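Tuning the grasp planner for bin picking with Sesel

This part of the tutorial is my favorite, because you get to watch the planner start making good choices! You should already have Sesel talking to your arm and a camera calibration saved from part one. If not, go back and do that first.

Step 1: Crop the bin

Open the workspace file and set the floor of the bin as your zero height. Then pull the crop box in until the sloped walls drop out of the point cloud. Ours came in at 11 mm of margin per side. Go tighter and you start losing blocks that rest against a wall.

Check the cloud with the arm parked out of the way. You want 3000 points or more left on the floor and the blocks together.

Step 2: Split the blocks

Run the Daddale segmenter with the default settings and look at the overlay. Blocks lying apart are easy. The fun starts when one rests partly on another, and I really like how well color helps with this (turn on color_weight, it's off by default).

Set up a small mess to test on. Four blocks in two colors will do fine: one by itself, two stacked so they overlap, and one standing on end.

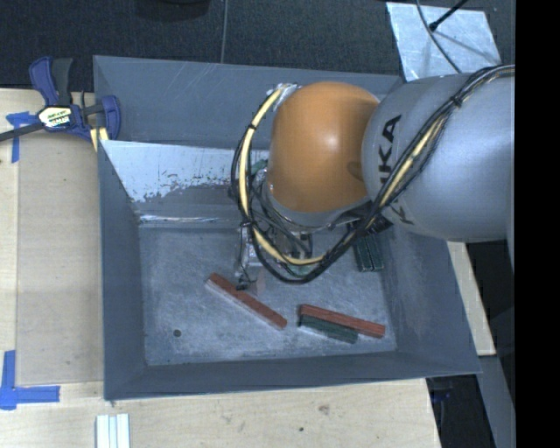 Step 3: Rank the grasps

Now the planner needs to know which block to go for. Set these in the grasp file:

approach_angle: 90
max_candidates: 225
prefer_top: true

With prefer_top on, the upper block in a stack scores higher than the one under it, so the planner clears from the top down. Try it both ways, it's great to see the list reshuffle!

Step 4: Give the cables some room

Sesel only checks the links it finds in the robot model, and your cables aren't in there. Add a fat cylinder around the wrist joint, wide enough to cover the loops at their widest, and attach it to that link. Candidates near the walls will drop off the list. Let them go.

Step 5: Dry run

Play the top candidate in the viewer, then on the arm at low speed with your hand on the stop button. If the path swings wide over the bin wall, lower the lift height and plan again.

Part three covers place poses and logging.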